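Reading for Pleasure at Home: What Villalba Families Told Us

Final report, second semester
Estela Montecinos and Domingo Durán

We started this project in October with a question that seemed very small: where do people in our neighborhood read when they don't have to? Our teacher, Graciela Figueroa, warned us that small questions have a way of growing, and she was right, as she usually is.

We handed out 98 questionnaires through the Villalba branch library and the bakery next door (thank you for letting us leave the box by the register!). Nearly 40 came back filled in, some with coffee on them, and from those we chose 12 households for a longer talk. Most of our visits were after six in the evening, when people were home and dinner was on, and we were fed far more often than we deserved.

We expected the bed to win. Our own families all read in bed, so we had even written a paragraph about lamps before the first visit, and we had to throw it out. The sofa came up again and again, along with the kitchen table and, in one house, the top step of the back stairs. People told us that bed is for sleeping or for the phone, and that a book goes better where somebody might walk by and ask what it's about.

What they read there was also a surprise to us. Novels were mentioned less than short things: recipe pamphlets, church bulletins, magazines, the booklets that come with a new appliance. Several parents apologized for this and said it wasn't real reading. We disagree, and we say so at more length in our chapter on attitudes. 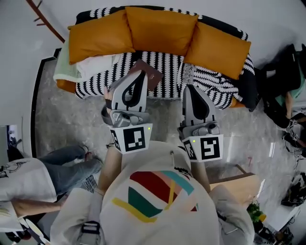 Josefina Henríquez told us we had been too kind to the sofa, and that in her house whatever gets set down on it stays there for a month and is never finished. We have added her point to our results, and next year's group might ask how much of what gets started is read to the end.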